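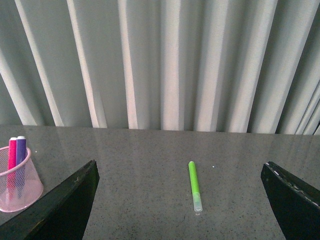
Section 6: Setting Up Your Tufa Pen Cup and Markers

Welcome, and thank you for choosing the Tufa desk set. Putting it together takes very little time, so feel free to pour yourself a coffee first (keep it at the far end of the counter, please) and read through the steps once before you begin.

6.1 Choosing a place

1. Pick a level surface that you can reach without stretching. A kitchen counter, a desk or a sturdy side table will all do nicely.
2. Wipe the surface with a soft cloth and let it dry for 30 minutes.
3. Set the cup down on its base and give the rim a light push. If it rocks, move it a little and try again.

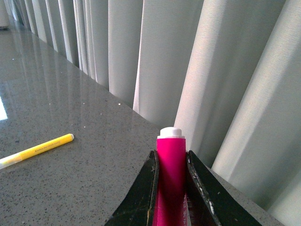

Hiwot Fikre
Product Guides, Laneser

6.2 Checking the markers

4. Take the markers out of the tray and lay them flat on the counter with some space between them, so that you can see every color at a glance.
5. Hold each marker by the barrel and press the cap until you feel it click. I like to do this slowly, one marker at a time - it's easy to miss one when you're chatting with someone.
6. Try each color on scrap paper. If a line looks faint, cap the marker again and store it tip down overnight.

Note: Replacement markers are sold singly. Ask for part 337 and tell us the color you need.
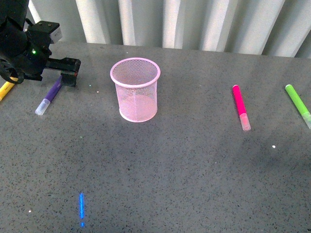
7. Now put the markers into the cup, one by one, caps down. Let each one lean against the side before you add the next, and leave enough room that your fingers can get in and lift one out without dragging its neighbors along.

Caution: Please don't drop markers in from a height. The mesh can take it, but the caps may crack.

6.3 Caring for the surface
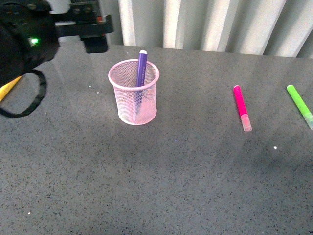 A polished counter is a lovely home for a pen cup, and it asks for only a bit of attention. Once a week or so, lift the cup and wipe underneath, then go over the open area too. On a gray speckled top, small bright specks like the one on the right, below the colored markers, blend in surprisingly well with the flecks in the stone-like finish, so run a fingertip over anything you're unsure of before you decide it's part of the pattern. Use a damp cloth for whatever you find, and skip the scouring pads.

Caution: Ink left on a counter may stain. Wipe up stray marks right away, and try any cleaner on a hidden spot first.

For washing the cup itself, turn to Section 7.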